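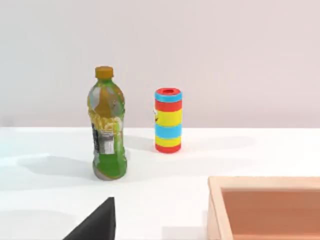

Week 4: Why packages look the way they do

Welcome back! Last week we looked at shelf layout, and this week we get to my favourite part of the course, the shape and colour of everyday packaging.

Start with shape. A pinched waist on a bottle gives the hand somewhere to settle, and it also stiffens a thin wall (squeeze a plain tube next to a waisted one and you'll feel it straight away). Ridges on a cap do a similar job for the fingertips.

Then colour. Shoppers often find a product by colour well before they read a word of the label, so a cap that contrasts with the drink can be a wonderful signpost. Hnat Horobets tested this in his Dornov study: of 988 shoppers, nearly 90 per cent picked out the contrasting cap first. Do read his chapter on stripes too, it's a joy.

Key terms: shoulder, waist, wrap-around label, closure.

Reading for March: Horobets, pages 21 to 44.

For the seminar, bring one empty pack from home and be ready to talk about how it feels with your eyes shut. Groups as before, Nalari in the morning and Acuña after lunch.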